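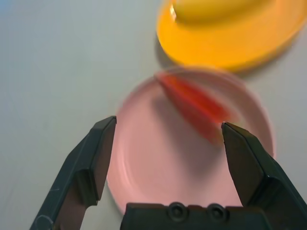

4.2 Color contrast and the amount served

We now turn to the result that surprised us most and that we have enjoyed arguing over ever since. The first study (Section 3) looked at how full people felt after lunch. The second asks a simpler question: does the color of a plate, set against the color of the food on it, change how much people put there in the first place?

Earlier work gives mixed answers. Several lab studies report that people serve themselves more when food and plate are close in color, and the usual explanation is that a weak edge makes a portion harder to judge. Other groups have tried to repeat the effect and found little or nothing. Most of these studies used one dish, usually pasta or rice, and one sitting. We wanted ordinary meals, ordinary appetites, and the same people coming back again and again.

The lunchroom at Hadholm turned out to be a wonderful place to do this. It serves a fixed menu that repeats every seven days, people help themselves from open trays, and most of the regulars eat there all winter. We swapped the white house plates for yellow, dark blue, and pale gray ones of the same diameter and rim height, and rotated the colors by day so that each dish met each color. Trays were weighed before and after each person served themselves. In all, 812 meals were recorded between November and January, and after removing meals where a second helping was taken from another counter, 27 fewer remained for analysis.

Contrast was scored for each pairing of food and plate, using the difference in lightness and the difference in hue as separate measures. We kept the two apart on purpose. Much of the older literature treats contrast as a single number, so a banana on a yellow plate and white rice on a white plate end up in the same bin, although the first pairing matches in hue and the second matches mainly in lightness. Figure 4 shows a pairing of the first kind. If the weak edge explanation is right, both should push servings up, and lightness should matter more, given how strongly the eye leans on lightness to find the borders of things.

The data went the other way! Lightness contrast had no clear effect on the weight served for any dish on the menu. Hue contrast did have an effect, but only for foods that come without a natural unit. Scoops of mash, stewed squash, and lentils grew larger as the hue of the food came closer to the hue of the plate. Fruit, rolls, and fish cakes did not change at all. People took one roll or two rolls, and no plate we tried could talk them out of it.

We find this split between countable and scoopable foods very exciting, partly because it may explain why earlier results disagree. A study built on pasta would be expected to find an effect, and a study built on sandwiches would be expected to miss it. When we went back to the published studies with this in mind, the pattern held in most of them, though a few reported too little about the food to be sorted either way.

Two limits should be kept in view. Plate color was rotated by day, so anything else that differed between days is mixed in with it, and the weather was a real worry (soup sold out on the coldest ones). A model with outdoor temperature added gave nearly the same estimates. Also, our diners were used to the room and to each other. At the Fashola site, where the guests are mostly visitors and the lighting is much warmer, hue differences between plate and food may look smaller than our scores suggest. We return to lighting in Section 5, where the same plates are tested under two kinds of lamp.

Figure 4. Yellow banana on a yellow-orange plate, a pairing with low hue contrast.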